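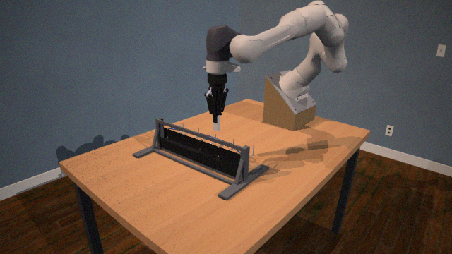
Day visitors to the coast at Hokudthorpe usually plan around the weather, and Rodrigo Cunha thinks they should plan around the tide. He compiles the walking timetable for the shore between the Hokudthorpe ferry slip and the Gadau flats, a printed sheet revised each June and handed out at the station in Drurnenbridge. When I asked how the shore is laid out, he described the cliff and the strip of beach at its foot that forms the route. "The water comes to the cliff," he said. "There is no upper path on this stretch. You are either past it or you wait."

The stretch in question is some 800 meters long. It starts below the old signal house and ends at the Workneh steps, which were rebuilt in concrete after the timber ones rotted through. An adult in ordinary shoes covers it in 20 minutes when the sand is firm. With small children or a stroller the time is much harder to predict, and the sheet does not attempt it.

"People ask me for a family figure," Cunha said. "I don't have one. A child who finds a crab stops for the crab. I print the adult time and the last safe start, and I tell parents to go well ahead of it."

The last safe start is calculated from predicted low water. The route is open from two hours before low water until two hours after. Cunha then takes off a margin for onshore wind, which holds the water against the cliff and can close the beach early. The margin used to be printed as a separate column. Visitors misread it as extra time and added it, so it is now built into the printed figure.

The ferry causes most of the confusion. It runs to a fixed schedule, and the tide does not. On some days the morning boat arrives with the route wide open, and on others the passengers step off to find water at the foot of the cliff. Cunha's advice for the second case is to reverse the day: take the bus up to Workneh, eat there, and walk back to the slip in the afternoon. "It's the same walk. You have the sun behind you for part of it, and the cafe at the top is less crowded before noon. The return ticket is valid either way. It says so on the back, in very small type."

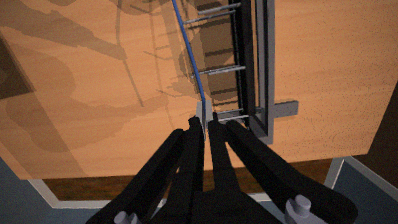
The tabletop and rack from above.

He is less enthusiastic about Gadau as a destination for mixed groups. The flats are good for birds and for long views, and the boardwalk is level, but there is no shade and no drinking water past the parking lot. Grandparents who manage the boardwalk easily in the morning tend to find the way back longer. The bench at the halfway point was removed for repair and has not been put back. Cunha has marked it on the sheet as absent. "If I leave it off, people who came before will still count on it."

Asked what he would do with relatives who had a single day and no particular interest in walking, he suggested staying in Drurnenbridge until lunch. The covered market is close to the station, and the river path has railings and a paved surface as far as the lock. The afternoon boat then gives enough time at Hokudthorpe for the main beach, which is wide at most states of the tide and needs no timetable.

Dogs are permitted on the shore route all year but must be leashed below the signal house, where fulmars nest on the lower ledges. Bicycles are not permitted on the Workneh steps, carried or otherwise.

The sheet is free. Copies left over from the previous year should be thrown away, Cunha said, as the times will be wrong.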